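Search this site
Search
Print this article E-mail this article

4.3 The stop that did not stop

The fault described in this section first appeared in December, on a run that everyone had already agreed to call a success. The arm was meant to reach into an open-fronted enclosure, touch the top of the inner box and withdraw. It did the first two. On the way out it met one of the upright posts, and the simulator, which is an obliging piece of software, let it carry on pushing until the episode timed out. The log recorded no collision. It recorded a slightly long withdrawal and awarded full marks.

We re-ran the same policy over 204 episodes with contact forces written out at every step. In 45 of them the arm pressed against the enclosure hard enough that the protective stop should have tripped. It tripped in 7. The remaining episodes were scored by the Velitz task checker as clean, and would have gone into our results table as such had Kirsty Moffat not asked why the gripper was taking so long to come home.

The cause was dull. The stop routine reads contacts from a list of body pairs, and that list is built once, when the scene is loaded. The Ridgeway scene file loads the enclosure after the arm, so the posts were missing from the list for most starting layouts. The physics engine knew perfectly well that the posts were there. The safety layer had not been told, and it did not ask. The few stops we did see came from the arm touching the table after being pushed off its path, so even these were right by accident.

A second fault kept the first one hidden. The checker samples the arm's position only at the end of each phase of the task, and a gripper that has scraped along a post and come free looks much like one that has had a quiet morning. We had written this checker ourselves and were rather proud of its speed.

Figure 4 gives the layout used in the re-runs. The open stretch of table between the base and the enclosure matters here: the arm has plenty of room to back out before it turns, and the learned policy preferred to do both at once.
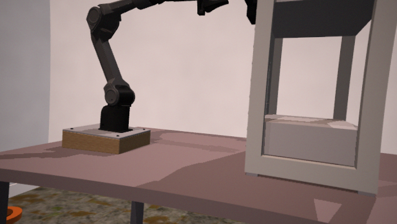 Figure 4. Simulated test layout, with the gripper held high above the table and the open frame enclosure to the right.

4.4 Changes made and what they cost

We made 2 changes. The contact list is now rebuilt after every object has been loaded, and the checker reads the peak force over the whole episode. The scene file was left as it was, on the grounds that somebody will always load things in the wrong order and the stop ought to survive it.

The policy scores fell, as one would expect when scraping the furniture is no longer free. We report the lower scores throughout Section 5. Results obtained with the old checker, including those in our Pernberg workshop abstract, should not be compared with them.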